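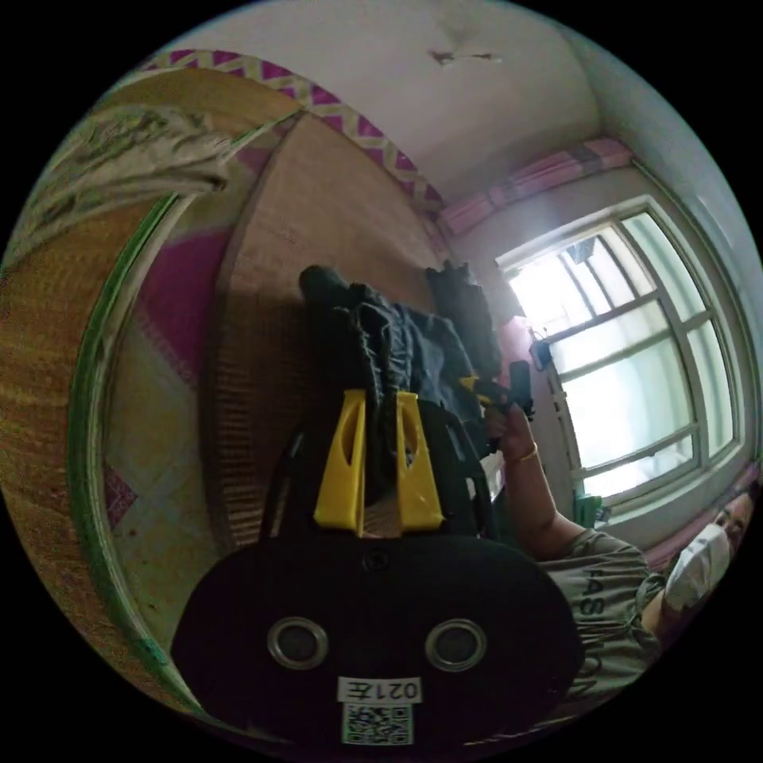
しわの寄った紺と黒の衣類。上のほうにゴムのような畝のある縁が見える。

リブ編み(ゴム編み)

リブ編みは、表目と裏目を縦にそろえて交互に並べる編み方、またはその編み地のことです。日本語では「ゴム編み」と呼ぶほうが通りがいいかもしれません。名前のせいでゴムが入っていると思われがちなんですが、糸だけで編んでもちゃんと伸び縮みします。私も子どものころは、セーターの袖口には細いゴムが隠れているものだと信じていて、一度ほどいて探したことがあります(もちろん出てきませんでした。母には叱られました)。

しくみ

表目は手前に、裏目は奥に引っ込もうとする性質があって、これを縦に並べると編み地が蛇腹のように畳まれます。横に引けば畳まれた分が開き、手を離せば戻る。メリヤス編みの端がくるくる丸まるのに対して、リブ編みの端がおとなしく平らでいてくれるのも、表と裏の力が釣り合っているおかげです。編みものを始めたばかりの人が最初に感動するのって、だいたいこのあたりじゃないでしょうか。私はそうでした!

種類

いちばん基本なのは一目ゴム編みで、表一目、裏一目をくり返します。畝が細かく、手触りはなめらか。二目ゴム編みは表二目、裏二目で、畝がはっきり出て、手編みの帽子や靴下の履き口によく使われます。表と裏の目数が違う「変わりゴム編み」もあり、表三目に裏一目くらいになると伸びは控えめで、模様として楽しむ感じになります。

機械編みの世界では「フライス」という呼び名もあります。一目ゴム編みにあたる生地で、肌着や襟ぐりに多いものです。スパンデックスなどの弾性糸を一緒に編み込んだものは「スパンフライス」と呼ばれ、戻る力がぐっと強くなります。生地屋さんで「リブください」と言うと「フライスですか、テレコですか」と聞き返されて固まった経験、洋裁をする方ならきっとあるはず。テレコは二目以上の太めの畝のもの、と覚えておけばたいてい用は足ります。

使われる場所

袖口、裾、襟、靴下の口。要するに、体に沿ってほしいけれど締めつけてほしくない場所です。Tシャツの襟に別布のリブを縫いつけるときは、襟ぐりの寸法より短めに裁って、引っぱりながら縫います。どのくらい短くするかは生地の伸びしだいで、私はいつも余り布で試してから決めています。面倒がって省いた一着は襟がびろびろに波打って、いまも部屋着です。

ウエストの場合は事情が少し違って、畝に見えるものの正体が織りゴムだったり、筒に通した平ゴムのギャザーだったりします。見た目はよく似ていても、編み地のリブとは別ものです。裏返してみると見分けやすいですよ。

手編みでのこつ

私がふだん使っているのはMoselの並太で、袖口は本体より二号細い針で編みます。細い針で編むと目が詰まって、戻りがよくなるんです。たとえば本体の一段が58目なら、二目ゴム編みを輪に編むには四の倍数にしたいので、二目減らすか足すかします。私はたいてい減らすほう。長さは12段ほどでも形になりますが、折り返すなら思い切って倍以上ほしいところです。

止め方も大事で、普通の伏せ止めをきつくすると、せっかくの伸びが台無しになります。とじ針でする「ゴム編み止め」は最初こそ頭がこんがらがるものの、仕上がりの伸びが全然違います。

手入れと伸びてしまったとき

毛のリブなら、蒸気を少し離して当ててやると目がふっくら戻ることがあります。アイロンを押しつけるのは禁物で、畝がつぶれます。綿は毛ほど戻りませんが、洗って横に縮めるように形を整え、平干しにするとだいぶましです。弾性糸入りのものは熱に弱いので、高温の乾燥機は避けてください。糸そのものが劣化した場合は残念ながら元に戻らず、リブだけ付け替えることになります。

関連項目
メリヤス編み/ガーター編み/フライス編み/ゴム編み止め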